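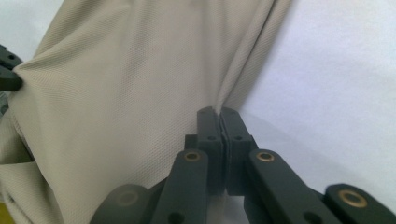
Latifa Mansour
Modératrice, rubrique Linge et entretien

Piqué beige : comment vous le pliez sans marquer le milieu ?

Bonjour à tous. Je rouvre le sujet parce que l'ancien partait dans tous les sens. Il s'agit de tissu beige, tirant sur le kaki, en maille fine avec les petits losanges, genre piqué. J'en ai une pile à plier toutes les semaines pour l'association et j'ai toujours le même souci : dès que je prends le tissu par un point du milieu, il se forme une arête verticale et tout le reste part en biais. Sur du blanc ça passe. Sur du beige mat, on voit chaque pli.

Pour l'instant je pose à plat sur une table blanche, je lisse avec la main, je rabats un côté puis l'autre, et je plie en deux dans la hauteur. Résultat moyen. Vous faites comment ?

---
cletus_k
Inscrit, 900 messages

Salut Latifa. Le problème vient de la prise. Il faut tenir par les coutures d'épaule, jamais par le milieu du panneau. La maille piquée se détend là où on la pince et le pli reste. Je secoue une fois, je pose face contre table, et je ne lisse qu'ensuite.

Cletus Kowalczyk

---
mirabelle33

Pas d'accord avec « face contre table ». Si on pose la face dessous, on ne voit pas les faux plis qu'on est en train d'enfermer. Moi je pose face visible, je tire légèrement sur l'ourlet du bas et je plie autour d'un carton. Le mien fait 33 cm sur 36, découpé dans une boîte d'expédition Skirell. Il tient depuis deux ans.

---
cletus_k

Le carton, c'est bien pour les piles en rayon. À la maison ça prend un temps fou. Et tirer sur l'ourlet d'un piqué, au bout de dix lavages tu as un bas qui gondole.

---
mirabelle33

J'ai écrit « légèrement ». Mes polos ont plus de dix lavages et les ourlets sont droits.

---
Burkov
Inscrit

Question bête : vous les pliez à quel moment ? Si le linge a passé la nuit en tas dans la panière, vous pouvez prendre par les épaules ou par où vous voulez, les plis sont déjà dedans. Je sors le mien de la machine tout de suite, sur cintre, et je plie le lendemain. Essorage à 900 maximum. Au-dessus, le piqué ressort froissé.

---
Latifa Mansour
Modératrice

Pas bête du tout. Chez nous le linge arrive le vendredi en sacs, déjà sec, donc pour le cintre c'est raté. Je ne peux jouer que sur le pliage et éventuellement un coup de vapeur.

@cletus_k, certaines pièces sont de simples panneaux, sans épaules. Tu les prends où ?

---
cletus_k

Par les deux coins du haut, bras écartés. Si le panneau est trop large, à deux personnes. Le mien le plus grand fait 95 cm de large et je le fais encore seul.

---
Zuldale

La vapeur oui, mais sur l'envers et sans appuyer. Sur l'endroit, si on écrase les losanges, on obtient des zones brillantes, et sur un beige mat ça ne pardonne pas. J'ai ruiné une nappe comme ça en août.

Pour les panneaux je roule, au fait. Pas d'arête du tout.

---
cletus_k

Rouler, ça s'empile mal.

---
Zuldale

Debout dans un bac, ça se range très bien. Chacun ses étagères.

---
Haruna

Je fais un mélange : pliage en trois dans la longueur, puis roulé sans serrer. Il reste deux lignes très légères qui tombent quand on suspend la pièce. Pour les vêtements par contre je reste au pliage classique, le col n'aime pas être roulé.

---
Latifa Mansour
Modératrice

Merci. Vendredi j'essaie la moitié des panneaux roulés façon Haruna et l'autre moitié pris par les coins et pliés à plat. Pour les vêtements, prise aux épaules, et je tenterai le carton sur quelques-uns. @mirabelle33, tu retires le carton avant le dernier rabat ou après ?

---
mirabelle33

Avant. Tu le fais glisser vers le bas une fois les deux côtés rabattus, puis tu plies la hauteur. Après, ça accroche.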